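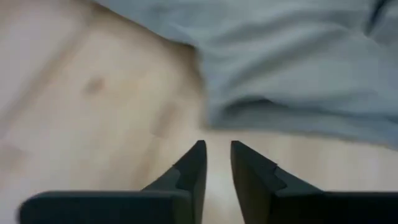 I'm looking for people who can fold laundry and don't mind doing it very slowly. My name is Bienvenido Galang, I run the cloth handling study at Hilgate, and we're trying to find out how much a robot can learn about fabric from a person steering it by hand. Rigid stuff is pretty well covered by now. Cloth is where it gets fun (and maddening)! Take a gray cloth bunched up on a wood tabletop, with two pointed fingertips open in front of it and one big fold running across it. Do you go for the fold, or slide in at the lower edge? You'd pick one without thinking. I want to record which one you pick, over and over, from lots of different people.

Our first round, which we call Macapagal, gave us 300 recorded folds from 6 people. The policy trained on all six people's folds did better on crumpled starts than the one trained on our single best operator, even though her folds were much neater. I did not see that coming. My hunch is that messy recoveries are worth more than clean runs -- but six people is a small group, and I'd like to check it properly before I go around telling everybody.

So for the second round I need nine new participants. You'd come in for seven sessions at our Novberg building during March 2023. You hold a pair of handles, the arm copies you, and you watch through the wrist camera while you flatten, pick up and fold whatever we put on the table. The view gets blurry when you move fast, so most people settle into an easy pace after a session or two.

No robot experience needed, and if you've done lots of this kind of steering before, please tell me, as I have to keep the group mostly new. You should be 18 or older and okay with standing for a while. Left-handed folks, please apply -- I had none last time and it bugs me. Sessions are paid, including the practice one, and Allideo is covering bus fare.

To sign up, write to me at the Hilgate front desk with "cloth study" in the subject line, and tell me how you fold a towel. I read all of them.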